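Le flux lumineux ne devrait plus figurer en tête des fiches produits

Les catalogues de luminaires domestiques classent encore leurs références par flux lumineux, puis par puissance, puis par prix. L'indice de rendu des couleurs arrive en bas de fiche, quand il est indiqué. Cette hiérarchie date de l'époque où l'on remplaçait des lampes à incandescence, dont le spectre était continu et dont personne ne discutait le rendu. Elle n'a plus de justification technique.

Prenons la suspension 3062 de Lemunetti, vendue pour l'éclairage de cuisine. La fiche donne le flux, la température de couleur et l'angle du faisceau. Elle ne dit rien du R9, c'est-à-dire du rendu des rouges saturés. Or une source peut afficher un indice général honorable et rester médiocre sur ce point, puisque le R9 n'entre pas dans le calcul de la moyenne. Le client s'en aperçoit une fois le plafond rebouché.

Walter Mamani, qui tient le comptoir technique de Cabrera, m'objecte que l'acheteur ne demande jamais cette valeur. C'est exact, et l'argument ne vaut pas grand-chose : l'acheteur ne demandait pas non plus la température de couleur avant qu'on l'imprime sur les boîtes. 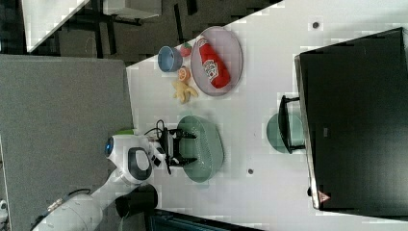
Reste la question de la gradation. Un module annoncé comme variable l'est souvent de 100 à 20 %, avec un papillotement mesurable dans le bas de la plage. Cledico publie désormais la courbe complète de ses pilotes, variateur par variateur. La lecture est ingrate — trois tableaux, aucune légende en français — mais elle permet de choisir. Je préfère ce document à n'importe quelle photographie d'ambiance.

Loredana Donati défend depuis longtemps une fiche normalisée d'une seule page : indice général, R9, taux de papillotement à pleine puissance et au minimum, maintien du flux à 70 %. J'y ajouterais le caractère remplaçable ou non de la source, point sur lequel la gamme Seltthorpe reste muette. Un luminaire scellé à ce prix est un consommable, et il faudrait l'écrire à côté du prix.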